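Speaker notes – Linen Care for Guest House Staff
Presenter: Kaede Nakajima, Baert Housekeeping Services

1. Opening
Welcome delegates and thank Mr Singhal for the invitation. State that the Baert laundry handled 1,586 hand towels in March.

2. Sorting
Plain white towels are washed apart from printed ones. Remind staff that guests' own towels are never placed with house stock.

3. Printed towels
Pause here for the slide. The cream terry towel carries its lettering in pink, orange and two blues, with outline rabbits. Ask which wash group it belongs to – allow a short discussion. Smudges on the pale ground should be treated before washing. 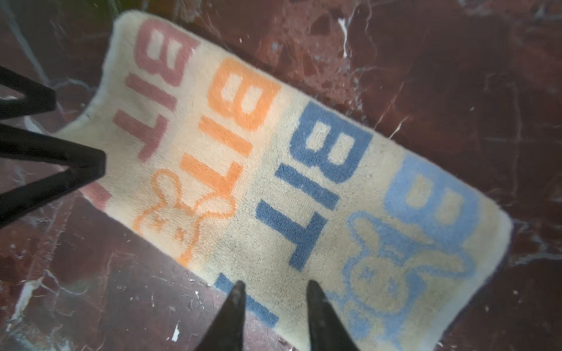 4. Folding
Fold lengthwise first, print outwards. Invite questions.

Related items
Storing Bath Mats
Table Linen: A Short Guide
Notes from the Jundo Seminar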